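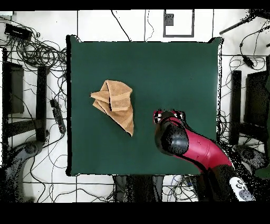 Towel bench with the arm beside the cloth, Seminlow club room

Last updated: March

Pre-run safety check, towel folding project
Checked by: Judite Peixoto

1. Floor and cables: NEEDS WORK. Friends, I love how much you've plugged in this term, but there are black cables on the tiles on every side of the table, and the coils on the left are the ones I worry about. Please tie them up and get the power strip farther from where people's feet go. I'd like a clear path to the door before the next run!

2. Table covering: OK, with a note. The green cloth bulges a little at the corners. Pull it tight and clip it underneath (clips are in the Drilico tin).

3. Work area: OK. Only the towel on the table with the arm, just as we agreed. No phones, no snacks, no screwdrivers, and thank you for that.

4. Gripper fingers: OK. Wiggle each one by hand with the power off. Anything that rattles goes in the repair log; last entry was 637, so yours will be 639 (638 is being held for the Ersoy team's wrist part).

5. Emergency stop: OK. Tested at the start of the session and again after the break. One person stays next to it the whole time the arm is live, and I do mean next to it, even if the fold is going beautifully and you want to come over and see.

6. Speed limit: set to 16 percent for new drivers. Ask me before changing it.

7. Session length: 45 minutes, then power down and let somebody else have a turn.

Result: hold until item 1 is fixed, then come find me and I'll happily sign.

Recent items
Nukuveck arm: battery and charger check
Soldering corner checklist
Seminlow open house sign-up
Repair log, how to fill it in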